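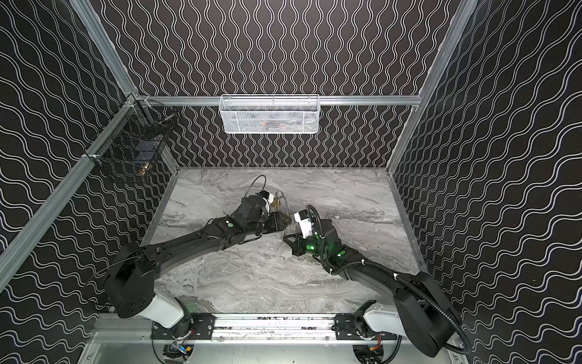
How to Look After a Small Brass Padlock

Posted by Nabila Kettani in Sheds, Gates and Lockers

Every June I go through the house and collect the padlocks. There's one on the garden gate, one on the bike shed, one on my old gym locker bag and a few that live in the junk drawer (we all have those). It's a pleasant job for a slow morning with coffee, and a brass lock that gets a little care can go on working for years and years.

What you'll need

A dry graphite lubricant in a puffer tube
A soft rag and an old toothbrush
Warm water with a drop of dish soap
The key, which may well be the longest part of the job!

Step 1. Open the lock

Turn the key and let the shackle come up, then take the key out if your lock allows it. Some don't let go of the key until they're shut again, and that's fine, just work around it.

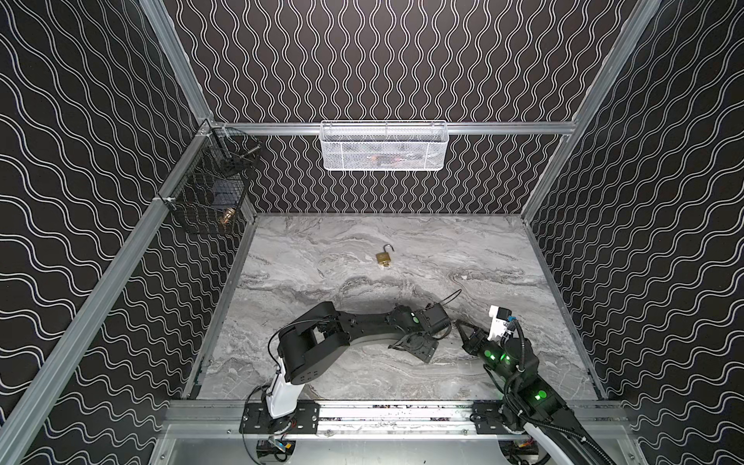 A small brass padlock with the shackle popped open.

Step 2. Brush off the grit

Go around both shackle holes with the dry toothbrush, and then the keyway. Hold the lock upside down while you brush so that the dirt falls out instead of in. My neighbor Parvaneh Taheri gives hers a few good taps on the workbench as well, and I've picked up the habit.

Step 3. Wipe the body

Dampen the rag in the soapy water, wring it out well and wipe the brass and the shackle. Try not to let water run into the keyway. Dry everything with a clean corner of the rag and leave the lock open for 30 minutes on a windowsill.

Step 4. Add the graphite

One small puff into the keyway and one into each shackle hole is plenty. Slide the key in and out 12 times, wiping it as you go. You'll get gray fingers, so keep the good towels out of reach.

Step 5. Test it before you hang it up

Close the lock and open it again several times while you're still at the table. If the shackle sticks, add another tiny puff and try once more. If the key has to be forced, stop there and take the lock to a locksmith, or treat yourself to a new one.

Outdoor locks like this done twice a year. Mine for the gate gets an extra going-over before the first frost.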